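# Dawber snack counter cell back in service after gripper and cable work

4 October 2024

The two-arm snack counter at the Dawber demonstration hall is running again after a maintenance stop that took most of September. Bestska, the firm that built the cell and looks after it under contract, signed the restart sheet this week.

The cell picks packaged food from shelves and baskets on a tabletop and puts together small orders on a serving tray. It had been slowing down since early summer. Staff at the hall logged missed picks on soft packages first, then on bottles, and in the last days before the stop the right arm was pausing before almost every grasp.

Bestska traced the problem to two causes. The rubber pads on the right gripper had worn smooth, and the arm's mounting bolts had settled enough to tilt the base by a small amount. Neither fault would have stopped the cell alone. Put together, they meant the fingers were closing slightly off center and sliding on film wrapping.

The counter had completed 3,136 orders since its last full service, according to the hall's log. The service plan calls for pad inspection every 300 orders, but the checks had been done by eye, and the sheet had no line for measuring pad thickness. That line has now been added.

The work was done in order, starting at the bases. Both arms were powered down and locked out, and the bolts on the right arm were backed off, cleaned and tightened again to the figure in the manual. The left arm's bolts were checked and left as they were. The technicians then replaced the gripper pads and cleaned the finger slides, which had collected crumbs and a sticky film from leaking packages.

Cables were next. The arm cables had been bundled too tightly behind the bases, and one sleeve showed rubbing where it passed the joint. Bestska replaced the sleeve and gave the bundle more slack. The emergency stop was tested from a standstill and then with the arms moving at low speed.

Calibration took longer than the mechanical work. Because the right base had moved, every stored position for that arm had to be taught again, including the approach to each shelf step and each basket. The cell uses Trilla software to hold these positions. The old set was saved under a separate name in case the hall needs to compare results later.

The table was then stocked the way it would be on a normal day, and the arms were put through pick tests at reduced speed. The low shelf got the most attention. The gripper has to come down close to the step to reach a flat package there, and a height error that does no harm over a basket can press the fingers into the shelf. Technicians set the approach height a little high and brought it down in small moves until the pads closed on the package without touching anything else.
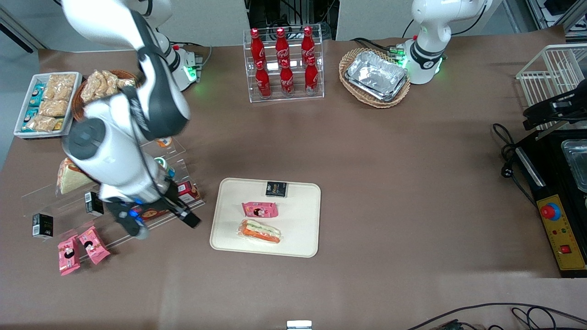 Soft goods such as sandwiches and pastries now have their own grip setting, with a lower closing force and a slower lift. Bottles keep the earlier setting. The hall had asked for one setting across the whole counter to make restocking simpler, but the tests did not support it - the force that held a bottle left marks on bread.

Restocking rules have changed as well. Staff are asked to keep packages inside the shelf steps and to leave a gap between items that are picked one at a time. Baskets may be filled as before, up to the rim.

Daily care stays with the hall. Before opening, staff wipe the gripper fingers with a dry cloth, check the status lights at both bases and run the short homing routine. Anything sticky on the pads is to be cleaned off with the wipes supplied, without solvent. Bestska will handle bolts, cables and calibration.

A spare set of pads is now stored in the cabinet next to the cell, along with a thickness gauge. The previous spares were kept at Bestska's Claleo workshop, which added two days to the stop.

The counter will run at reduced speed for its first 300 orders. Bestska will then measure the new pads and check the right base for movement before the speed limit is lifted.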